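Why Does Sound Bounce? Echoes for Ages 8 to 11

An echo is a sound that has hit a surface and come back. To understand how this happens, it helps to know first what a sound is.

What sound is made of

Sound is a movement in the air. When you strike a drum, the skin of the drum moves back and forth very fast. Each movement pushes on the air next to it. That air pushes on the air beside it, and so on. The push travels outward in all directions. This traveling push is called a sound wave.

The air itself does not make the trip. Each bit of air moves a tiny distance and then moves back. Only the push is passed along, the same way a bump can pass down a line of children standing shoulder to shoulder.

How fast it goes

In air at room temperature, sound travels nearly 343 meters every second. On a freezing day it slows down to 331 meters every second. Cold air passes the push along more slowly than warm air does.

Sound moves faster in water than in air, and faster still in steel. In empty space there is nothing to push on, so there is no sound.

What happens at a wall

When a sound wave reaches a wall, three things happen at the same time. Part of the wave bounces back. Part of it soaks into the wall and turns into a very small amount of heat. The rest goes through to the other side, and this is why you can hear a television in the next room.

How much bounces depends on the surface. Hard, smooth surfaces such as tile, glass and stone send back most of the sound. Soft surfaces with many small holes, such as curtains and carpet, soak up much more of it. A bathroom sounds loud and a bedroom sounds quiet for this reason.

Echo or reverberation?

Your ears need a short gap between two sounds to hear them as separate. For a clap, the gap is about one tenth of a second. If the bounced sound arrives sooner than that, your brain blends it with the first sound. The blend is called reverberation. If it arrives later, you hear an echo.

In one tenth of a second, sound covers 34 meters. It has to go to the wall and return, so the wall must be at least 17 meters away. Most rooms in a house are too small for a true echo.

Measuring with an echo

You can use an echo to find a distance. Stand facing a large wall outdoors, clap once, and have a partner time the gap with a stopwatch. Multiply the time by the speed of sound, then divide by two.

Short gaps are hard to time by hand – your partner's thumb is slower than the sound. Try it 6 times and use the middle result.

Bats do a similar sum without a stopwatch. A bat sends out very high calls and listens for the echoes coming back from insects.

Words to know

Sound wave: a push that travels through air or another material.
Absorb: to soak up.
Reverberation: bounced sound that blends with the first sound.

Text by Lucyna Olszewski
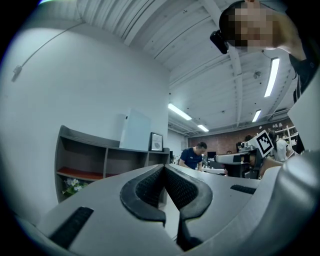 Tatiana Slanina
We tried the clapping test against the side of the gym in September and got six different answers. The middle one was 0.3 seconds, and my daughter worked it out to 51 meters. Does wind change the result, or only the temperature?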